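The Molthorpe Batch

The smokehouse log at Molthorpe had a column for everything except opinion, so Hsin-yi Huang wrote hers in the margin. Batch 521, she wrote. Pork shoulder, back fat, fennel, cider. Casing 38 mm. Too much fennel.

Bogdan Michalski read it at the change of shift and put a line through the last three words.

"It's a log," he said.

"It's an observation."

"Then give it a unit."

She took a link from the rack, weighed it, and cut it lengthwise on the board. The fat had held its shape. The colour was even from the casing to the centre. She put a slice on the thermometer case, where he would have to move it to do his work.

He ate it. He checked the chamber, which read 80, and closed the vent by a quarter turn.
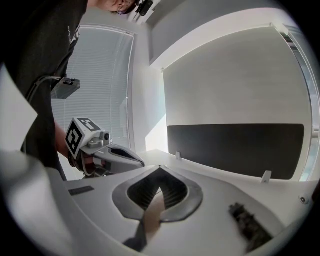

"Aneck ordered 900 of these," he said. "They asked for fennel."

"They asked for the recipe they had last August. So-ying Lo made that one. She toasted the seed first and used less of it."

"The card doesn't say toasted."

"She never wrote it on the card."

Bogdan took the card down from its clip. It was in So-ying's handwriting, with a grease mark over the salt. Under fennel there was a weight and a small tick. He had always read the tick as a sign that the weight had been checked. He turned the card to the light and looked at the tick again.

"That could be a T," he said.

"It could."

He rang So-ying, who had moved to Clestitz in the spring and now made cheese. The line was poor. Hsin-yi heard him ask about the seed, then heard him say yes several times, then no. He hung up and washed his hands.

"She says it's a tick."

"And the toasting?"

"She says everybody toasts it."

They made a trial in the small mixer, with the seed toasted in a dry pan until it smelled of bread. Hsin-yi filled the casings and Bogdan tied them, each knot the same distance from the last. Neither of them spoke until the links were hung.

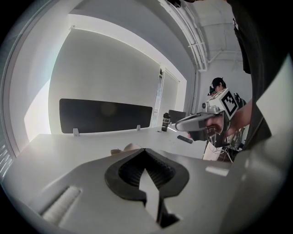 The grey housing and its black ribbed opening.

By Saturday the trial had rested long enough to cut. Bogdan sliced one from each batch and set them on two plates without labels. Hsin-yi chose the left plate. He wrote that down, then the time, then the weight of what was left.

Under remarks he wrote: Seed toasted. Less fennel. He stopped, and added her initials.

She went to light the chamber for Aneck.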